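Lescombe Furniture Reuse Project
Progress report to the Prullness Fund, second half of the grant period

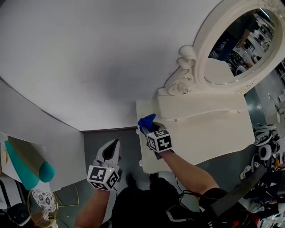 The grant pays for the collection, repair and resale of household furniture in Lescombe and the villages on the Nindby side of the river. When we applied, we expected most of the work to be beds, tables and chairs. Bedroom pieces have taken up more bench time than planned, and painted ones most of all. A white vanity table with an oval mirror and a carved, scrolled frame is slow to repaint properly, and the mirror has to be masked before any work is done on the molding. We now allow a full day for a piece of that kind and price it to match.

Collections

We collected 690 items against a target of 600. July was the busiest month, as it was last year, when leases in the student streets ended. The van was off the road for part of the spring with a gearbox fault, and we hired a replacement out of the transport budget. That line is now fully spent. We do not expect to need more before the period ends, but there is no slack left in it.

Requests from Nindby are still lower than we hoped. The leaflet went to every household, but the phone number on the first print run was wrong and we had to send it again. Calls picked up after the second delivery.

Repairs and training

Trainees work in pairs, starting at 9 in the morning and finishing at 3. The course has 20 places and all of them were filled. Attendance was good in the sanding and gluing units and weaker in upholstery, where the room is cold and the work is fiddly. We have moved upholstery to the front workshop and will see whether that helps.

The dust extraction system was installed at the start of the period. It is louder than the supplier led us to expect, so ear protection is now required at all times on the bench side. Spray painting is still sent out to Kinsella Finishing, who have held their price for another year.

Sales

The shop on Mill Lane now opens on Saturday-style hours all week, 10 to 5, and takings have covered the rent in every month but one. Small tables and chests of drawers sell quickly. Large wardrobes do not, and we have stopped accepting them unless they come apart.

Spending

We request permission to move $2000 from publicity to materials. Primer and hardware have both gone up, and the remaining leaflets are enough to last us. No other changes to the budget are proposed.

Next period

We will renew the workshop lease, replace the two oldest workbenches and run the course again with the revised upholstery unit. The Prullness Fund asked for figures on repeat customers. The shop register cannot record these at present, and we are getting a quote for an upgrade. The quote will be sent on separately.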